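Search articles, authors, keywords Search

Reading time: 7 min

4. The bottle on the table: material and setting

We come now to the part of the study that visitors to our office in Rustton always ask about first, and which we have perhaps been slow to reach. The first three sections dealt with how people in shared workplaces talk about drinking water. In this one we turn to the object itself, the ordinary clear plastic bottle with a screw cap, and to the very plain surface on which we looked at it. It is such a familiar thing that it takes a little patience to see it at all, and we hope the reader will bear with us while we go slowly.

Our material comes from the Dissanayake survey, which gathered 921 short written accounts of what people do with a bottle of water between opening it and throwing it away. The accounts were collected at two workplaces, the Fleltent print works and the Trillon ticket office, and they are wonderfully uneven. Some run to a page and a half, with crossings-out, and others say only "drank it" (we kept those too, and grew rather fond of them). What they share is how seldom they mention the bottle as a made thing, with a neck and shoulders and a foot to stand on. People wrote about thirst, and about where they had left it, and quite often about whose it was.

To give ourselves something firmer to talk about, we set a bottle on a bare white table against a dark background and studied it there (Figure 1). A white surface is kind to clear plastic in some ways and unkind in others. The shadow is soft and gray and gives a good sense of where the base meets the table, but the body can be hard to read, and the eye goes straight to the parts with color, meaning the label and the bit of green on top of the cap. Several of our writers had noticed the same thing in their own kitchens without making much of it. One described finding her bottle each morning "by its label, the rest being more or less window."

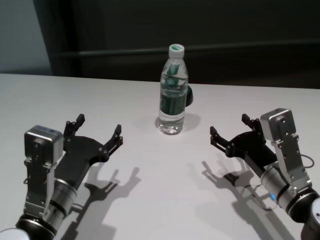 Figure 1. Water bottle with white screw cap and green and white label, upright on a white tabletop.

The label deserves a paragraph of its own, for it came up in the accounts far more than we had expected. It is the part that people peel, pick at, write their initials on and, in one cheerful case from the ticket office, fold into a bookmark. It also seems to tell people which way the bottle faces. A plain cylinder has no front, but once there is printing on it most of us will turn it, quite without thinking, until the printing looks back at us. We asked 20 of the writers to come and place a bottle on a table for us in whatever way felt natural, and nearly all of them gave it a small final turn before letting go! We would not want to build too much on such a little exercise, but it was a pleasure to watch, and it agreed nicely with the written accounts.

Then there is the matter of the ridges. Molded ridges in the upper body are usually spoken of as a question of strength, and so they may be, yet the people who wrote to us talked about them as a question of touch. They were "where my thumb goes," or "the noisy part," or the bit that catches the light on a windowsill in September. We found this last remark easy to agree with after an afternoon of looking at the things ourselves.

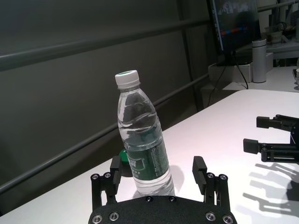

Does it matter how full the bottle is?

It matters a good deal to the people who wrote to us. A bottle that is nearly full was generally treated as belonging to somebody and left alone, while one with only a little water in the bottom was treated as rubbish, even when its owner had every intention of coming back for it. Most of the small quarrels in the accounts, and there were some 7 of them that we would call quarrels, began in just that way.

We have kept the level of the water as a separate heading in our coding for this reason, alongside the cap, the label and the place where the bottle was standing. The last of these proved the hardest to code, as writers had so many ways of saying "on the table," and we return to their wording in Section 5.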